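The White Table 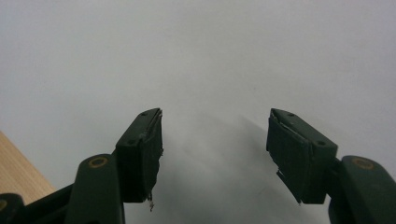

At the Dundora studio in the old dye works, every piece of furniture begins with a surface. The makers will speak for an hour about joints and legs if you let them, but first they ask you to put your palm on a sample and keep it there. The finish they like best is matt white, and white is a generous name for it, as it goes from a pale, almost silvery grey to a cooler and slightly darker one. I had expected something more plain. After a morning in the studio I began to see the greys everywhere, also in my coffee cup.

The finish was developed with Jernex, a small paint workshop two streets away. They tried 51 mixtures before they agreed on one, and the rejected boards are still kept in a cupboard by the stairs. A table top receives six thin coats and rests for up to 3 days between them.

Customers sometimes ask for gloss, and the studio says no – politely, but it says no. Gloss shows the lamp, they told me, and matt shows the room.

The Skumura dining table costs 610 pounds without chairs. It is not cheap, and you must wipe it with a soft cloth and plain water. The smaller Dlamini desk will follow in July, in the same white, with a drawer on the left side only.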